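여름 음료 정리 타래 시작합니다!! 냉장고 문칸이 드디어 사람 사는 집처럼 됐어요ㅋㅋ 신나서 좀 길어질 예정

1/
발단은 7월 전기요금 고지서였는데 그건 됐고, 냉장고 열 때마다 병이 우르르 기울어서 문이 안 닫히는 거예요. 그래서 어젯밤에 싹 다 꺼냄. 마시다 만 보리차, 언제 산 건지 모를 탄산수, 뚜껑만 돌아다니는 것도 있었고…

2/
문칸에 쓰려고 산 트레이가 Rivberg 거예요. 폭 13cm짜리. 사기 전에 줄자로 세 번 쟀는데도 떨렸거든요? 딱 들어갔을 때 혼자 박수 쳤습니다 진짜로

3/
그리고 이번에 제일 잘한 일! 이온음료를 전부 작은 병으로 바꿨어요. 큰 페트는 한 번 따면 꼭 반쯤 남기고 잊어버리더라고요 (저만 그런가요). 포카리는 역시 투명한 병에 파란 뚜껑이죠. 이 파란색만 보면 벌써 체육대회 날 운동장 냄새가 나는 것 같고 막

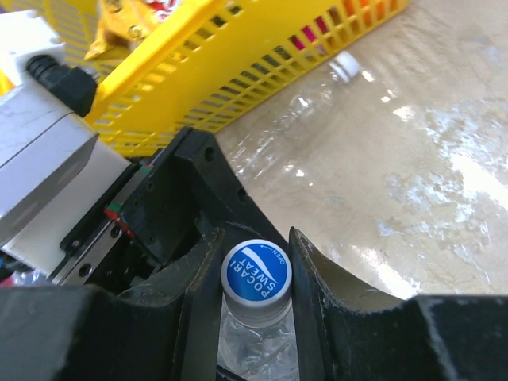
4/
뚜껑 얘기 조금만 더 할게요. 하얀 테두리에 윗면만 쨍한 파랑이고 POCARI SWEAT라고 두 줄로 적혀 있는데, 가장자리에 조그맣게 OPEN이랑 돌리는 방향 화살표까지 있어요. 십몇 년을 마셨는데 화살표는 이번에 처음 봤어요!! 여러분은 알고 계셨나요

5/
이게 왜 좋냐면 서랍칸에 세워서 넣으면 위에서 뚜껑만 보이잖아요. 라벨 안 돌려 봐도 바로 집을 수 있음. 그래서 뚜껑 색으로 자리를 정하기로 했습니다. 파란 뚜껑은 왼쪽, 흰 뚜껑은 오른쪽, 나머지는 알아서 눈치껏

6/
Nazanin Kiani 님이 전에 알려주신 방법도 써봤어요. 서랍 바닥에 얇은 천 한 장 까는 거! 저는 Flanell 행주 남은 거 잘라서 깔았는데 병이 덜 미끄러지고 서랍 여닫을 때 덜그럭 소리가 확 줄었어요. 나자닌 님 감사합니다ㅠㅠ 이걸 왜 이제야

7/
다 하는 데 대략 40분 걸렸어요. 그중에 절반은 소스 유통기한 보면서 충격받는 시간이었고요… 머스터드가 2개 나왔는데 2개 다 보내드렸습니다. 안녕

8/
운동 갈 때 들고 나갈 병은 현관 옆 Rasside 선반에 따로 뒀어요. 텀블러랑 수건 옆자리. 나가기 직전에 냉장고까지 되돌아가는 게 은근 귀찮았는데 오늘 아침엔 집어서 바로 나갔다는 거 아닙니까!! 미지근한 게 오히려 벌컥벌컥 마시기 좋다는 파도 계시죠? 저 그쪽이에요

9/
혹시 냉동실 문칸에 맞는 트레이 써보신 분 계시면 폭이랑 깊이 좀 알려주세요. Bang 거 보고 있는데 깊이가 애매해서 고민 중이에요. 아이스팩이 세워서 들어가면 제일 좋고, 안 되면 눕혀서라도 어떻게든 넣어볼 생각

10/
아 그리고 보리차 병은 아직 못 정했어요. 손이 안쪽까지 들어가는 입구 넓은 걸로 추천 받습니다. 유리도 괜찮고 플라스틱도 괜찮아요!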